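Gutum Document Intake Kit for Visitor and Residency Applications

The Gutum kit is a document preparation package for people filing visitor, study or permanent residency applications from outside the destination country. It is sold to individual applicants, to families filing together and to licensed immigration practices. The kit does not include legal advice, and buying it does not affect how an application is assessed.

What is in the package

Each kit has a printed checklist booklet, a set of tabbed dividers, 105 numbered document sleeves and an access code for the Harb upload tool. The sleeves accept Letter and A4 pages. Passport pages, civil records and police certificates have their own tabs. The remaining tabs are blank and can be labeled by the applicant.

The Harb tool checks scans for page order, file size and missing pages. It runs in a browser and needs no installation. Files are deleted from the server 100 days after the last login, or earlier if the account holder closes the file.

Item 301 is the single-applicant kit. The family edition covers one principal applicant and up to four dependents, with a separate divider set for each person.

Choosing an edition

The Sarnel edition is meant for visitor and family visit applications. It covers the invitation letter, proof of funds, travel history and evidence of ties to the home country. The Winirbridge edition adds sections for language test results, education assessments and employment letters, and is the one to order for permanent residency. The two editions use the same sleeves – a customer who moves from a visitor file to a residency file can buy the extra dividers alone.

Both editions weigh about 2 pounds packed.

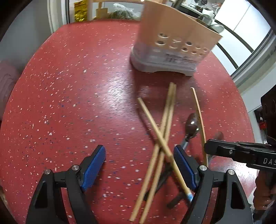

Translations

Documents that are not in an accepted language need a certified translation. The checklist has a line for the translator's name, the date and the certification number next to each record. Keep the translation and a copy of the original in the same sleeve, with the translation in front. Translation is not part of the kit price and is billed by the translator.

Orders and shipping

Kits ship flat in a rigid mailer. Access codes are sent by email once payment clears and can be used before the printed materials arrive. Practices ordering by the carton receive one administrator login for all codes in the order.

Unopened kits can be returned for a refund if the access code has not been used. Checklist pages are revised each April, and registered customers can download the revised pages at no charge.

Product questions go to Sowmya Chettiar, practice accounts. Questions on a pending application should go to the office handling the file.

Page last revised 12/18/18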